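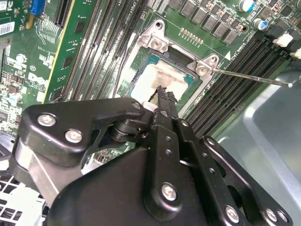

Old paste, old workstation

18/07/2018

The old workstation was getting loud again. It is a green-board machine that I bought second hand from an office clearance in January, and since then it lived under my desk and did its work quietly: backups at night, some video conversion, my translation memories. In the last weeks the fans went up even when I only opened a spreadsheet. I looked at the temperature and it was 77 degrees with almost nothing running. My colleague Mircea Surdu has the same model and his shows much less, so I decided to open mine and change the thermal paste.

I never did this before on a machine of this type. I did it on two laptops and one small home computer. A workstation is built more seriously, and for this reason I was a little afraid of it. I read the manual in the evening, and in the morning I put the case on its side on the table, with a towel under it so it does not scratch.

First came the cables and the cover. Then the memory. I took out every module from the banks on both sides of the processor, and I put them in a paper tray, in the order in which they were standing. You do not have to remove the memory to change the paste. I wanted the place for my hands, and I also wanted to blow the dust out of the slots. With the slots empty the board looks much bigger than you expect.

The cooler was the part I was most worried about. When paste is old, the processor can stick to it and come out together with the cooler, and on some sockets this bends the pins. The advice I found everywhere is to let the computer run for some minutes before, so the paste is soft, and then to turn the cooler a little left and right before lifting. I did this. It resisted, then it moved, and the processor stayed in its place.

And then I saw how much paste there was. I think whoever put it there the last time wanted to be very sure. The whole metal top was smeared with a thick whitish-gray layer, and at the edges it was streaked with darker brown marks. I cannot say what the brown is. Maybe it is old paste from before which was not cleaned, and the new one went directly over it. Mircea thinks it is only the oil that separated. Perhaps one of you knows.

For cleaning I used isopropyl alcohol and coffee filters. Paper towels leave small fibers, and the filters do not. My method is slow but it works well:

Take off the thick part dry, with a piece of plastic. I cut mine from the lid of a yogurt. Never use metal for this.

Put the alcohol on the filter and not on the processor. If you pour it, it carries the gray dirt over the green edge and down into the socket, and there you cannot reach it.

Wipe from the outside to the middle. I did the contrary at the beginning and I only made a bigger circle.

Change the filter often, even when it seems a waste. I finished when a clean one came back clean.

A word about the metal frame that holds the processor. Mine has screws, and I had my long thin screwdriver ready near them, but I want to say that for changing the paste you can leave this frame alone. I opened it only to check that no paste had gone under the edge. If you open it too, keep the hand very calm and do not let anything fall in the socket. The contacts in there are so fine that you can damage them with a sleeve. I was wearing a wool sweater in the first minutes and then I changed it for a T-shirt. In July this was also more comfortable.

Near the memory there is small text on the board, "CPU1". I like these little white words on a circuit board. Somebody sat and decided where each one must go, in a place where almost no owner will ever look. I spent a good part of my coffee reading them. The capacitors near the corner have blue sleeves, and I looked at them carefully, as my father taught me with radios: the tops should be flat. I did not find any swollen one.

For the new paste I used a small tube from Wendt which I had in the drawer from the last laptop. There are big discussions on the internet about the form: a line, a cross, a drop in the middle. I made one drop, like a small pea, and let the cooler press it. The screws of the cooler I tightened in turns, each one a little, always going to the opposite corner. Then memory back, cables back, cover still open, and the first start.

It did not start! I had one module not pushed in until the click. I pressed it, the latch closed, and then everything came normally. I write this so that you do not get a shock like me. Check the memory before you begin to think about terrible things.

Now the fans are low and I can hear the street again. After one evening of converting video the highest number I saw was 70 degrees, and this was under real work. Before, it was more than this while doing nothing. The dust also had its part in it, I am sure, so I cannot give all the credit to the paste.

The coffee filters came from the kitchen, so the whole repair cost me only the alcohol. Next I would like to clean the power supply from outside, and maybe find a quieter fan for the back. If you have a recommendation that is not too expensive, please write it to me.

Hanna

This site uses cookies to remember your preferences and to count visits. By continuing to read you accept this. OK | Read more

3 comments

Colleen Morin
I had the same brown streaks on mine and it was dust baked into the paste around the edge, I think. It wiped off with the rest. Good tip about the coffee filters, I've been using cotton pads and picking fluff out for an hour afterward.

Marcelino Arroyo
Did you put the modules back in the same slots? I mixed mine up once and the machine complained at every start until I sorted them.

Hanna
Marcelino, yes, the same slots, this is why I had the paper tray. Colleen, thank you, dust is possible. There was enough of it everywhere else.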